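4.3 Fitting the side panels

Before you start, choose the room the bookcase will stay in. Once assembled, the Cadcombe is too heavy for one person to move safely. Allow 90 minutes.

1. Lay both side panels on a blanket or flattened carton, finished edge facing you.
2. Push the dowels into the holes along the inside face. Tap gently with a rubber mallet if they are tight.
3. Screw the cam bolts in by hand until the collar touches the panel. Do not use a power drill.
4. Stand the left panel upright and have a second person hold it.
5. Lower the base shelf onto the dowels, then turn each cam clockwise until it stops.

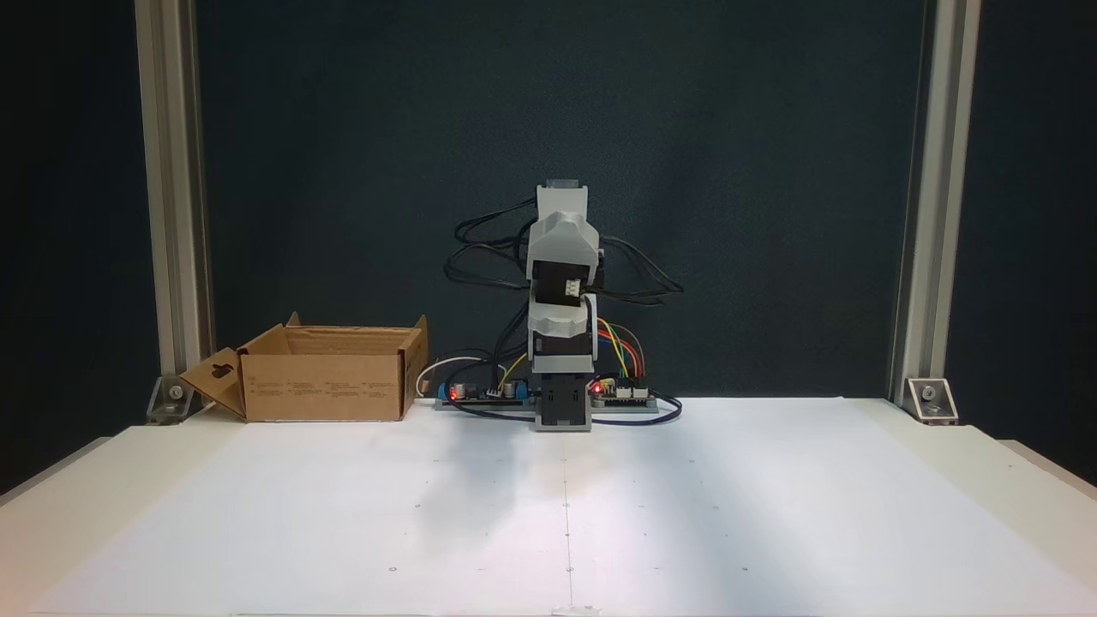

6. Repeat step 5 for the fixed centre shelf. The raw edge goes to the back.
7. Fit the right panel over the exposed dowels and tighten the remaining cams.

Note: If a cam spins freely, the bolt is not in far enough. Back the cam off, give the bolt half a turn and try again.

CAUTION: The unit is 195 cm tall and must be fixed to the wall before any shelf is loaded. Keep children out of the room until section 4.5 is finished.

4.4 Fitting the back panel

1. Lay the unit face down on the blanket. This takes 2 people.
2. Measure corner to corner both ways. The measurements should match. If they don't, push the longer diagonal in until they do.
3. Slide the back panel into the grooves, coloured side down, and nail it at the marked points.

Replacement cams and dowels are sold as one pack. Quote part number 2675 when you order from Serkorton.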